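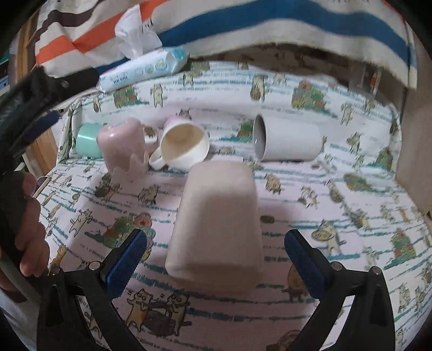 What happens at a Prasico open day?
You come in, you pick up a gripper, and you spend a good part of the afternoon finding out how much your own hands know. There's a short talk first, then the tables open and most people don't sit down again until we start packing up.

Prasico is a small robotics workshop on the second floor of the old Bawa building. We teach machines to handle household things: cups, towels, packets, the stuff that ends up on every kitchen table. Wumpini Antwi and Elikem Amoah started the company with 2 secondhand arms and a borrowed bench, and we've grown to 9 people (plus a rotating crowd of students from Skonulham, who we'd be lost without).

Open days began by accident. A teacher from Skonulham asked if her class could stop by one April morning, 22 kids turned up, and they asked better questions than we'd had all year. Why does it go for the handle? Can it tell the mug is lying down? What if the cup is full? We were still talking about it a week later, so we decided to do it properly, with the doors open to anyone who wants to come.

Cups are still everybody's favorite. We lay them on their sides on a cat-print tablecloth, mugs with handles next to tall straight ones, and visitors work the fingers by hand. It looks easy! Then you try to close two blue pads on something round and you start thinking about where to come in from, how far to open, which side is going to touch first. Children tend to go straight in. Engineers circle for ages.

After the tables, Kojo Annan runs the arm demonstration, which we call Drenamden after the first program that ever got through a full session without one of us reaching for the stop button. He takes requests, within reason, and he leaves the mistakes in. We like that part a lot. A missed grasp gets people leaning forward and guessing what went wrong, and some of those guesses have ended up on our whiteboard.

Our next open day is 4th November, from 2 until 6. Amerley Arthur will be at the door with name stickers, and Edem Ansah is giving the opening talk, with plenty of time for questions. Entry is free and you don't need to know a thing about robots. Children are very welcome with an adult, and the elevator is to the left of the main stairs.

If you'd like to bring a class or a club on another day, call the workshop and ask for Amerley. She keeps the calendar.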